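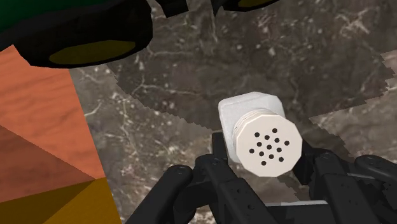
OK so the wagon is finally off jack stands and I have driven it to work and back on the new coilovers. Long thread, sorry, I've been saving this up since October.

Background if you're new: old five-speed wagon, stock engine, stock everything really, and rear shocks so tired that the back end kept bouncing after every speed bump. My daughter called it the boat.

I went back and forth between plain replacement shocks and the Latmont street kit. Raed Hourani has the Latmonts on his hatchback and let me drive it out past Skillusgate, on that awful patched stretch by the quarry. That was pretty much the end of the plain shocks idea!

Total damage: $2,933. That's the kit, new top mounts, rear bushings, an alignment, and the labor I chickened out of (rear bushings, I don't own a press and I'm not borrowing one again).

Discombe did the bushings. Dropped the arms off on my lunch break, got them back the next afternoon, all pressed in straight and clocked the way I'd marked them. Would use again.

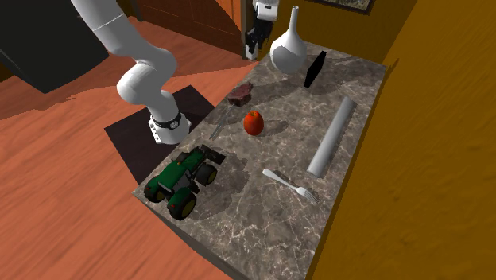 Marble counter, white vase at the far end.

Fronts took me one evening. Rears took three, and two of those were one single bolt. Penetrating oil, heat, more oil, a breaker bar with a pipe on it, some language. Alcides Arango came over with his big impact gun and it let go in maybe four seconds. I bought him dinner and I'm still a little mad about it.

Please tighten your bushing bolts with the car's weight on the wheels. I know you know. I knew too, and I still torqued one of them up in the air and had to go back under.

Ride height: I set it just a touch under stock. People keep telling me to go lower — no thank you, my driveway already eats front lips and I carry a dog and a stroller in this thing.

Alignment was at Chávez. I asked for a mild street setup, a little more negative camber up front and zero toe in the rear. They printed me the before sheet and wow, the left rear was way out. Explains the tire I threw away last spring.

So how does it drive? Firmer, but it's a good firm. One bump, one movement, done. Highway at 74 it just sits there, and I'm not making tiny corrections the whole way home anymore. Damping is a few clicks up from full soft and I'll probably leave it.

Downsides: there's a faint clunk from the front right at parking lot speeds. I'm betting on the sway bar link, which I reused like a cheapskate. New ones are ordered.

I'll recheck every bolt at 100 miles and again at 200, then post the torque specs I used. Yes, I wrote them down this time — on the lid of the kit box, which I'm not allowed to recycle now.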